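Checking a grasp proposal before you let it move the arm

Most write-ups on grasp planning show you the winning score and stop there. I don't trust the score. Masum, the planner used on this page, gave me 93 on a pose that would have closed on air. The steps below take a few minutes per object and have caught more bad grasps for me than any threshold.

You need a calibrated head camera, a wrist camera, and the Hondel viewer. Gisler works too if you can put up with its menus.

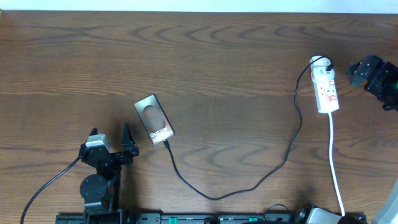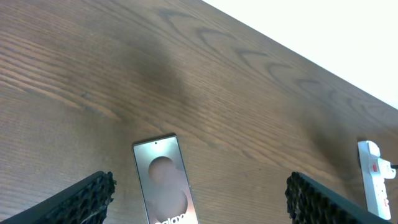
Phone and power strip on the tabletop: head view first, then the view between the gripper fingers.

Step 1. Save both views with the planner paused. Check the timestamps yourself. Hondel will happily pair an old wrist image with a new head image and say nothing.

Step 2. Run the detector on each view separately. Compare the labels before you merge anything. A phone is flat and shiny, and strong wood grain gives an edge-based detector plenty to get excited about. If the mask follows the grain, fix the mask first. Tuning the planner on top of a bad mask is a waste of an afternoon.

Step 3. Mark cables as obstacles. The default Masum config drops anything thinner than 7 mm as noise, and that includes most charging cables. Set min_width to 2 and run again. Expect more false hits. I would still take those over a path that drags a cable.

Step 4. Project the planned finger positions into the wrist view. They should fall on either side of the object, with the closing line across its short side. If the overlay is off by more than a finger's width, redo the hand-eye calibration. Don't add an offset by hand. It will look right in this pose and be wrong in the next one.

Step 5. Lower the speed limit and stop the approach above the surface. Compare the live wrist view with the overlay again, then allow the final descent.

About the confidence number: I logged 222 proposals with the Drukum scoring plugin turned on, and high scores told me very little about flat objects. The makers say it is tuned for boxes and cans, so maybe that's fair. I leave it off.

Known problem: Hondel loses the overlay if you resize the window during step 4. Reload the session file to get it back.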